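To: Members, Kelemen Travel Guide list
From: Fanni Kerekes
Date: November 21, 2020
Re: Revised text for the Raten city page

Dear members,

The editorial office has reviewed the draft introduction to Raten. The section on the old town is approved, with one correction: the walking route has 27 marked stops.

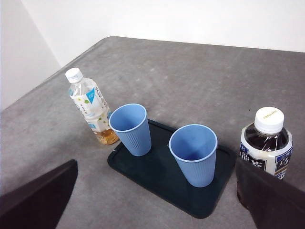

Two bottles, two cups and a tray on the table.

The paragraph on transportation requires further work. It should state that the Grovent line stops at the central station and that visitors bound for the castle must change there.

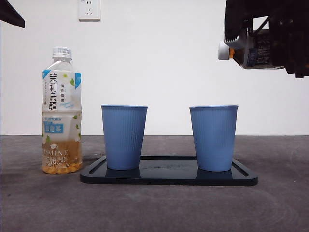 The fare table should be moved to the end of the page, where readers of our other city guides expect to find it.

On November 18, Ákos Barta wrote:
> The museum entry still gives the former opening hours.
> I propose that we remove them and refer readers to the
> visitor office.

The office accepts this proposal. The same rule will apply to the botanical garden.
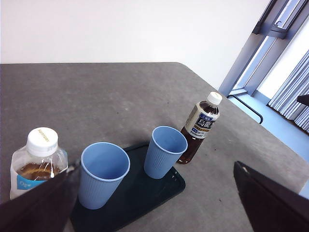

Ákos Barta has since added that the castle entry should mention the 38 steps at the east gate, as visitors with strollers will need the north entrance.

Remaining items for contributors:

1. Confirm the spelling of all street names against the city map.

2. Shorten the history section by 40 lines.

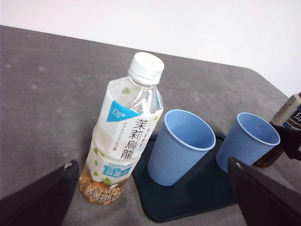
3. Send the corrected text to this list by the end of the month.

Sincerely,
Fanni Kerekes
Editorial Office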